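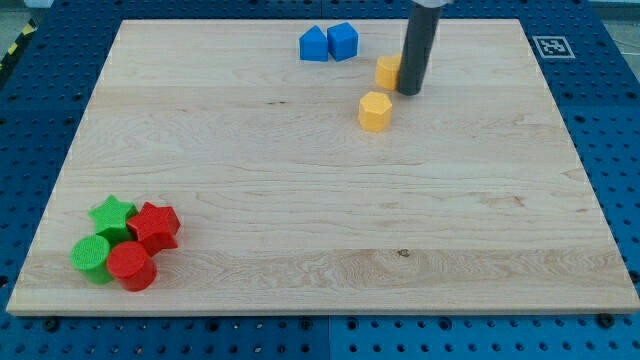

Finditz Launches a Plain-English Market Letter

16th July — I'm Ona Venckus, and I've been writing about stocks for 14 years, mostly for people who already own too many of them (me included!). Today my partner Heino Paulauskas and I are opening Finditz to everyone. It's a short letter, two pages, out eight times a year, and it covers dividend shares and bonds. We don't do crash calls. I made one in January, sold my Kasten shares at the bottom and I'm still hearing about it from Heino.

The first issue looks at five small lenders and why I think their payouts are safer than the price suggests. It's free to read — later ones are by subscription.

Press contact: Heino Paulauskas, Finditz, Podlow office.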